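Zastik Fabric Care Labels – data card

Version 4. Maintained by Clémence Courtois.

Contents

The set holds 300 care label transcriptions from household textiles: sheets, pillowcases, towels, throws and table linen. Each record is one row in labels.csv. Text is kept in the original spelling, including printing errors. Line breaks on the label are stored as a vertical bar.

Fields

item_type – one of 38 values, listed in types.txt
fiber – as printed, percentages included
wash_max_f – maximum wash temperature in Fahrenheit; blank if the label gives none
dry, iron, bleach – symbol codes, see codes.txt
legible – yes, partial or no

Known gaps

145 records have no bleach code. Labels in two languages are stored once, with the English text first. Fiber content was not tested; the field repeats the label even where it looks wrong. Table linen is thin compared with bedding.

Changes since version 3

Duplicate rows from the Praro batch removed. Iron codes remapped. The August additions use the same codes as the older rows.

Use

Free for any purpose with credit. Send corrections as a row number and the proposed value. Do not send a full copy of the file.

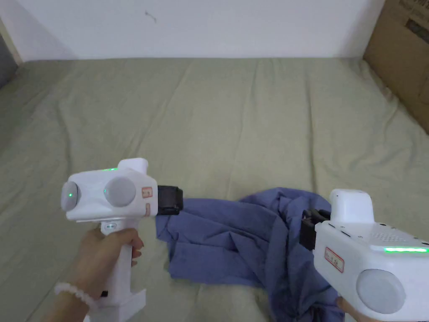 Blue-violet cloth on a sage-green sheet.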